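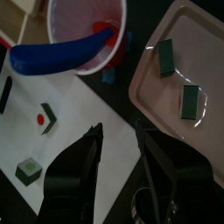
Tabletop Sorting: What Goes in the Cup
Clyde Abernathy, Oretdale, Monday, May 15, 2023

3. Materials

My original plan called for matching wooden shapes ordered from a catalog. My budget called for the toy bin at my aunt's house. The final kit included small blocks, a blue plastic banana and a round cup with a white rim. I never found out why the banana is blue. Every person who tried the task asked me, and I started saying "Botthorpe variety."

A white sheet on a dark table served as the work area. Blue tape was supposed to make setup easier, and it did, once I stopped moving it.

4. Problems

The blocks behaved. The banana is longer than it has any right to be and likes to lie across the rim with one end in the cup. Ms. Matheson and I spent most of a lunch period on whether that counts as "in." We settled on half a point, which pleased neither of us.

My first draft, from October, also promised 14 objects. Please disregard the first draft.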